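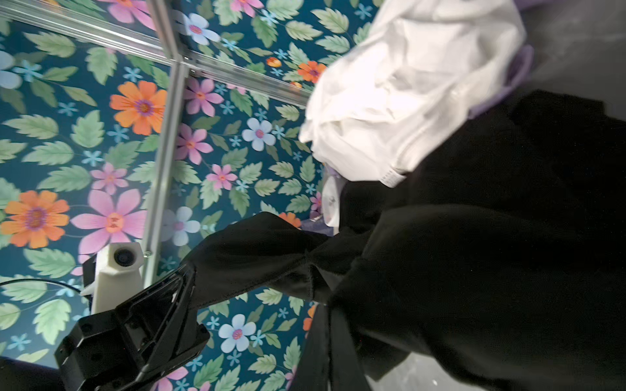

The owner of Runine, a small laundry and mending shop in Nendley, begins her working day at six in the morning, and the first thing she does is sort. "People think washing is the work," she told me. "The machine washes. My work is before and after."

She accepts clothes from 80 households in the town, and she has done it for 20 years. I asked her what goes wrong most often when we do our laundry at home. She did not need time to think.

"Black and white together," she said. "Everybody knows the rule and everybody breaks it. They have one white blouse and one big black dress, and they think, it is only two things, what can happen?" What can happen, she explained, is that the white becomes a little gray each time. The change is so slow that the owner does not notice it until she puts the blouse next to a new one.

I wanted to know about black clothes, because mine lose their color quickly. She asked if I turn them inside out. I do not. She also asked how warm my water is, and I had to say that I did not know.

"Cold is enough for most of it," she said. "And you should not leave it in a heap when the washing is finished. Take a big piece by a strong place, a seam or the waist, and lift it slowly. Let it fall open by its own weight. Then you can see what you have."

About care labels she has a firm opinion. Many of her customers cut them off, as the labels scratch the neck. She asks them to keep the label in an envelope and to write on it which garment it came from. "Without the label I must guess, and I don't like to guess with a thing that belongs to other people."

White pieces with a colored trim she treats with special care. She first presses a wet cotton cloth on the trim for 2 minutes. If there is color on the cloth, the piece is washed alone, by hand.

Before I left, I asked if she likes to do laundry at her own home, in Hepburn.

"My husband does it," she said. "I only check the pockets."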